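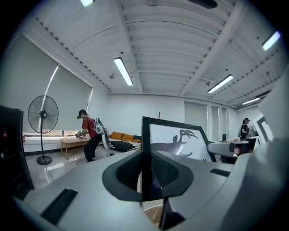
Small black frames and plain white prints are the cheapest way I know to make a room look finished, and I love an afternoon of shuffling them about! You need very little to do it well, and most of it is in a kitchen drawer already.

Start with the glass. Take the print out first, lay it face down on a clean towel, then wipe the glass with a barely damp cloth and go over it again with a dry one. Spray the cloth, never the frame, or the cleaner creeps under the edge and leaves a brown tide line on the paper (I lost a lovely fern print to that one August).

Black borders show every speck of dust. A soft paintbrush gets into the corners far better than a duster, and a dab of black shoe polish on a cotton swab hides small chips beautifully.

Now for the hanging. The middle of each picture should sit 57 inches from the floor, and it works in nearly every room I've tried. Over a couch or sideboard, go by the furniture instead and leave a hand's width of wall between the two. Cut paper templates, tape them up, live with them overnight. You'll move at least one, I promise!
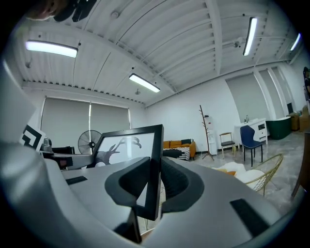 Always carry a frame upright and hold it by the sides. Flat, the glass can bow in the middle, and a wide one will find the door jamb every single time. Check the back while you have it in your hands: bent tabs, loose hangers, tape that has gone yellow and crisp. New hangers take two minutes.
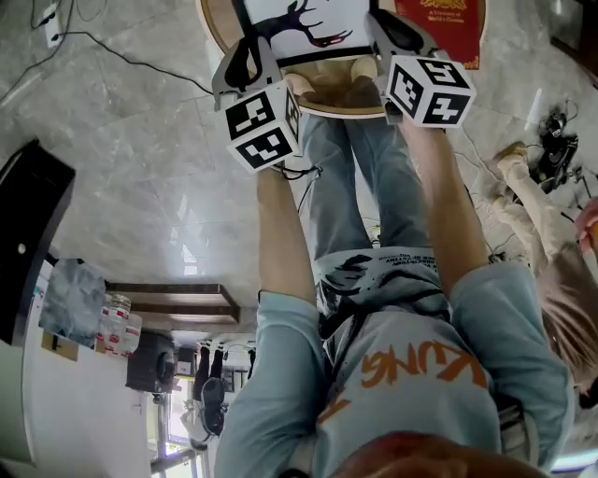
Triltley Home Crafts Club: Walls and Pictures

Painted boards need gentler care than anything behind glass. Bare branches on a white ground are so pretty in a hallway, but white paint picks up fingerprints fast, so handle the board by its lower edge and wash your hands first. Dust with a dry brush. For a stubborn mark, try a white eraser with hardly any pressure, and test it in a corner.

Store spares standing up, face to face and back to back, with cardboard between them. Keep them off the garage floor. Ours came through more than 30 months that way without a scratch!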